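Ticket 7019: Mesh laundry bags, zipper opening mid-cycle, small items lost
Opened: 9/13/23
Product: Harico mesh laundry bag, cream, fine honeycomb, large
Category: Garment care / accessories
Status: Resolved, one follow-up item open
Handled by: Bogdan Manole, Grakavum support desk

Reported problem

Customer runs the laundry for a guesthouse, Eynon House, and washes table linen, staff socks and small knitwear in the bags. Socks and napkins are being found outside the bag at the end of the wash. In two cases a napkin was recovered from the folded lip of the door gasket. Customer states the bags were zipped shut at loading. Customer also reports that items in the middle of the bag come out with detergent residue, visible as pale streaks on dark socks.

Customer asks for replacement of all bags on the order. Bags were purchased in August and have been used daily.

Environment

Washer: Kikeo front loader, household size, used on the 40 °C mixed program with the default spin.
Detergent: powder, dosed in the drawer.
Bags per load: two, sometimes three.
Dryer: bags go through with the contents still inside, low heat.
Other items in the drum: bath towels, occasionally jeans.

Initial questions to customer

1. Is the zipper pull parked under the elastic cover at the end of the track before washing?
2. How full is each bag?
3. Does the zipper open by itself, or does it split behind the slider?
4. Are all bags affected or only certain ones?

Customer reply

Pull is not parked. Customer was not aware of the cover and had taken it for a hanging loop. Bags are filled "until they close." Zipper is found open by a few inches, slider moved, teeth not split. Customer has not tracked which bags are affected, as they all look the same.

Step 1. Separate the bags

Asked customer to mark each bag with a laundry pen on the seam tape, then run one week of normal loads with no other change. Seam tape is the correct place for marking. Ink on the mesh bleeds through the openings and can transfer to whites.

Result: open zippers on most of the marked bags, no pattern by bag number. One bag, marked 7, lost items on every cycle, including one where the zipper was still closed at the end.

Step 2. Inspect bag 7

Requested that the bag be turned inside out and held against a window. Customer found a separated seam at one corner, long enough to pass two fingers through. Thread had come out of the tape and the mesh itself was not torn. The opening lies under the fold when the bag is right side out, so it had not been noticed.

Bag 7 classed as defective. Replacement approved. Customer told to withdraw it from use and keep it until the replacement arrives. Resewing is possible but voids the exchange.

Step 3. Zipper test, remaining bags

Procedure sent to customer:

Close the zipper completely.
Push the slider under the elastic cover until the pull no longer hangs free.
Shake the bag by the end opposite the zipper.
Run on the usual program with the usual towels.

Result: no open zippers over the next 19 cycles. No items found in the gasket. The zippers are working as intended and the fault is closed as incorrect use. The product leaflet does show the cover, in a drawing small enough to miss. See follow-up item below.

Step 4. Residue

Asked customer to weigh one bag as normally filled. Reading was well above what this size can rinse properly. With the bag packed tight, water passes through the outer layer of fabric and the center is left with undissolved powder. The mesh is not the restriction. The same contents in a coarse net bag gave the same streaks, which the customer confirmed on request.

Changes advised:

Fill to 70 percent at most. With the bag flat on a table, the contents should shift freely when one end is lifted.
Shake napkins open before loading. Folded stacks do not rinse.
Use liquid detergent for dark items, or dissolve the powder first.
Keep jeans out of loads that contain bags. Rivets and hooks snag fine mesh.
No more than two bags per load in this machine.

Result: residue gone with liquid detergent. With powder, slight residue remained on one pair of black socks, cleared by an extra rinse. Customer has chosen to stay with powder for whites and use liquid for darks.

Step 5. Dryer

Not part of the complaint, but noted. Drying contents inside the bag takes longer and leaves damp folds in the middle. Customer had been adding about 20 minutes per load to compensate. Advised to empty the bags after the wash, dry the contents loose and lay the bags flat on a table or hang them from the seam tape. The fine mesh can go through the dryer on low heat when empty, but the zipper tape shrinks slightly before the mesh does, and over time the bag puckers along the track. A puckered track makes the slider harder to park.

Storage

Customer keeps the bags stuffed inside one another in a basket. No objection, provided they are fully dry. Zippers should be left open in storage so that the slider does not sit on the same teeth for long periods.

Resolution summary

Bag 7: seam failure, replaced.
Other bags: no fault found. Zipper movement caused by the pull not being parked.
Residue: overfilling together with powder detergent.
Request to replace the full order: declined. Customer accepts.

Correction to an earlier note on this ticket: the weight limit was first given to the customer as 200 grams. That figure belongs to the small lingerie bag in the same range. The large bag has no printed weight limit and should be filled by volume as described in step 4. Customer informed, and the first message has been struck from the log.

Open item

Leaflet drawing to be enlarged and the elastic cover labeled. Sent to Harico with a copy of steps 1 to 3. Until the new leaflet is supplied, desk staff should ask about the zipper cover before requesting any returns on this product. The same question applies to the small and medium bags, where the cover is sewn at the same end of the track.

Attachment: mesh laundry bag, cream

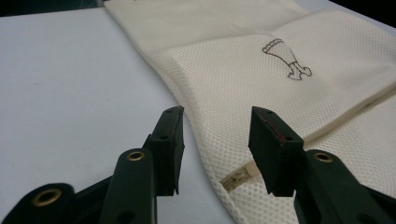
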